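12/11/2018

Levé tôt pour finir la relecture du modèle de coût avant la réunion avec Aoi Hirose. Le dépistage de la rétinopathie diabétique en pharmacie, tel que nous le simulons, tient encore debout, mais moins bien qu'en septembre. La cohorte de Pelasano compte 2 621 patients et il manque la date du dernier fond d'œil pour 325 d'entre eux. J'avais d'abord voulu les exclure. Aoi Hirose préfère une imputation, avec une analyse de sensibilité à côté. Elle a sans doute raison et cela me coûte deux jours.

Passé le reste de la matinée sur les probabilités de transition. Celle qui mène du stade modéré au stade sévère venait d'un article ancien, avec des patients bien plus âgés que les nôtres. Je l'ai remplacée par l'estimation de Yoshida, plus basse. Le rapport coût-efficacité monte en conséquence. Relancé le modèle trois fois pour être sûr que ce n'était pas une erreur de cellule.

Déjeuner rapide, soupe et pain. Il a plu jusqu'à quatorze heures.
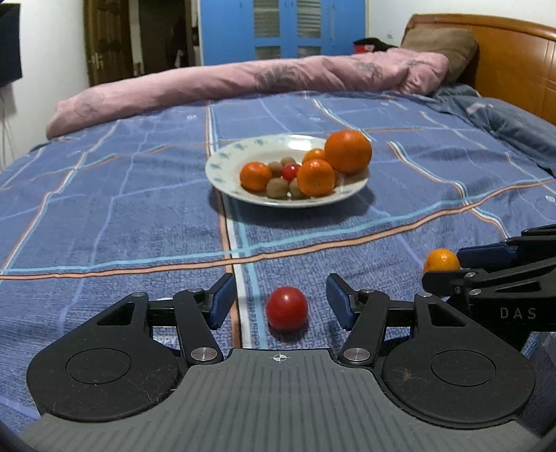
Appel de Prerance dans l'après-midi au sujet du prix de la lecture des clichés. Ils proposent 25 euros par patient, compte rendu compris, à condition de garantir 600 lectures par an. Je n'ai rien promis. À ce tarif, un dépistage tous les deux ans reste défendable, un dépistage annuel beaucoup moins, sauf chez les patients mal équilibrés. Il faudra séparer les deux groupes dans le tableau principal et refaire la figure 2.

Aoi Nakajima a envoyé ses remarques sur la section méthodes. Elle demande pourquoi nous n'avons pas retenu la perspective sociétale. Réponse à rédiger : les arrêts de travail ne sont pas renseignés dans la base Skernito. Elle relève aussi que le taux d'actualisation n'est pas le même dans le texte et dans l'annexe. Corrigé dans l'annexe.

Marché une demi-heure avant le dîner. Mal au dos, la chaise du bureau n'arrange rien. Le résumé est à rendre début décembre et la discussion n'est pas commencée. Demain, les données manquantes d'abord, puis rappeler Prerance.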